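Minutes of the Iltberg Hall Social Group
Sat 11 September, back room, 10.30 start

I took the notes again, so apologies in advance for the order of things, which follows the order we talked in and not the agenda. Nine of us round the table, two sent their excuses, and one came late with the milk and was forgiven.

Last meeting's minutes
Agreed, with one change. The June minutes had us buying napkins from Keromus when they came from the cash and carry. I have crossed it out and written it in properly.

Chocolate table at the autumn tea
This took up most of the morning and I don't think anybody minded! We want a proper chocolate table this year, with the pieces taken out of their boxes and put on trays so people can see what there is. Last year we left the boxes open on the side with the lids tucked under, and everyone picked over the top layer and left fingerprints on the rest.

The Plultomness assortment was liked best when we tried a few in the summer, so we are going with that and a smaller order from Agbenyega for the dark ones. We worked it out at 300 pieces for 100 people. One of us thought three each was mean and another thought it was far too many on top of cake, so it stayed where it was. The money set aside is £60 and the shop has been asked for a price on the lot. If it comes in higher we drop the Agbenyega order first, which I argued against and lost.

Trays
We have the flowery ones from the cupboard and they are staying. There was a suggestion of plain white plates, which would be easier to stack, but the roses do look nice with chocolates on and it is meant to be a tea after all. Each tray gets a mixture - some white, some milk, some dark - and not all the hearts on one tray, please. Leave a bit of space between the pieces. When they are heaped up you can't get hold of one without knocking its neighbour over.

Tongs
Everyone setting out uses tongs. We had a go during the meeting (purely for practice, you understand) and the flat-ended ones are better than they look as long as you don't squeeze. The square pieces come up nicely if you take them by two opposite sides. Round ones with the swirl on top want to roll, so go low. For anything stuck down against the foil, tip the box a little and let it slide towards you. I dropped a caramel and ate it, so no waste there.

We are short of a second pair. I said I would look in the kitchen drawer at home, and if there's nothing suitable we'll buy one out of the float, up to £5.

Emptying the boxes
Start with the top row and work along, so that whoever takes over from you can see where you've got to. Keep the card that says which is which and stand it by the tray. We had two people last year asking about nuts and no card to show them, and it was all rather awkward. The nut ones are to go on a separate tray at the far end with their own tongs, and that was agreed by everybody without any discussion at all.

Empty boxes are not to be thrown away. The playgroup would like them for sorting buttons and shells, the ones with lots of little compartments especially. Put them flat in the crate by the back door with the foil left in.

Keeping things cool
The hall gets warm once the urn is going. Trays to be laid out no more than an hour before doors, and the spare boxes kept in the little store cupboard and not in the fridge. Somebody's sister puts hers in the fridge and they go white and sad. We'll top up from the spares at half time.

Tablecloths
Put off until next time. There was a short argument over whether the white tables need cloths at all. I say yes, they've got marks on them. Others say life is too short to iron.

Cakes
The list went round and there are eleven names on it, with four lemon drizzles among them. Could one or two people please think again?

Any other business
The raffle will have one unopened box of the Plultomness as second prize. The cupboard key is back on its hook. The piano man has been rung and will ring us back.

Next meeting to be held the week before the tea, same room, and I'll bring the biscuits. We finished at ten past twelve and stayed to wash up.
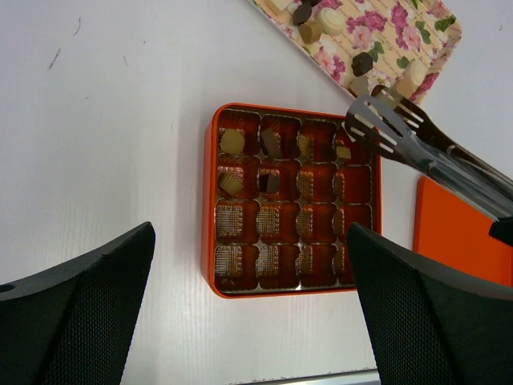
Can the trays be filled the night before?
We'd like them done on the day, within an hour of the doors opening, with the spare boxes left shut in the store cupboard until they're wanted.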